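From: Wanda Benavides
To: Dolden Handkerchief and Household Linen list
Date: 27 November 2024
Subject: Re: Getting old white cotton white again

Hatem Ashour wrote:
> I've inherited a box of plain white squares from my aunt in
> Parnden, all gone the colour of weak tea. Is it worth trying
> to save them, or do I cut them up for dusters?
> Also, how do you all get them flat without an iron?

Oh Hatem, don't cut them up! Plain squares are my favourite thing to rescue, and tea-coloured is nothing. Mine were nearer gravy when I bought them (a job lot at the Escobedo sale, 65 of them in one pillowcase) and most have come up beautifully.

I soak overnight in cool water first, with nothing in it at all, and you'll be amazed at what comes out. Then a long warm soak with oxygen bleach, a good rinse, and another if the water still looks cloudy. Mortimer Schumacher swears by boiling, but I'd keep that for stout cotton with no lace on it.

As for getting them flat, I lay them out and smooth from the middle with my palms. A few small wrinkles don't bother me.
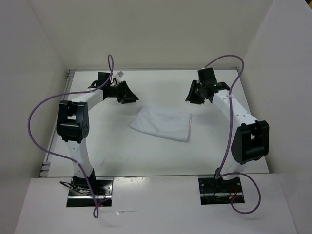 White cloth on a white top, still a bit rippled.

The edges deserve a proper look too — a hand-rolled hem feels like a little cord between your fingers, and you want to dry it gently or it twists. If yours are hand-rolled, do tell us, I'd love to know!

I never peg by the corners. Fold the square over the line by a third and it keeps its shape. Shadi Shboul dries hers on a lawn in full sun and gets a whiter white than I've ever managed, so if you have grass, use it.
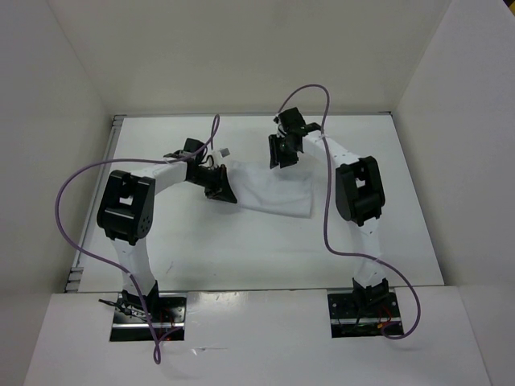 Storing them afterwards

Acid-free tissue is lovely if you can get it. I bought a pack of 300 sheets and expect to leave some to my grandchildren. Roll them if you've room, and keep them off bare wood. No starch before they go away, please, as silverfish adore it.

Do write back when you've done the first soak!

Wanda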